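Session 2 - inside the desktop case

Bring last week's sheet. Room open from 60 minutes before the start if you want a quiet look first (ask Uliana Derkach).

Before touching anything: mains lead out, hold power button in a few secs, touch bare metal of the case. Rings and bracelets off. PSU stays shut. Always.

Order of work
- side panel off, screws in the tray
- find the board, then memory, then power leads
- sketch where each plug goes BEFORE pulling it
- pull on the plug, never the wires

Memory: open latches, lift straight up, hold by the edges. Going back in, line up the notch frist. If it won't seat, turn it round, dont lean on it.

Fan leads: small plug, usually keyed. Note which header it came off.

Sketches to Volodymyr Dovhaniuk by end of October. Pencil fine.
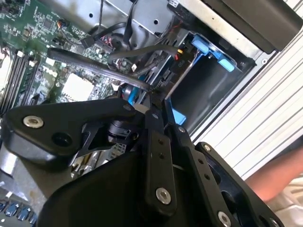

Prallton Computer Hardware Section

Memory slots down one side of the green board, small white latches at the ends. Fan header towards the top, coloured wires. Red-and-white wired plug near the board edge, put that one on your sketch too. Bright white square near the middle: pad or chip? Leave alone, we do cooling next time.

Contact: Dorota Tomaszewski, section office | © Prallton | Back to top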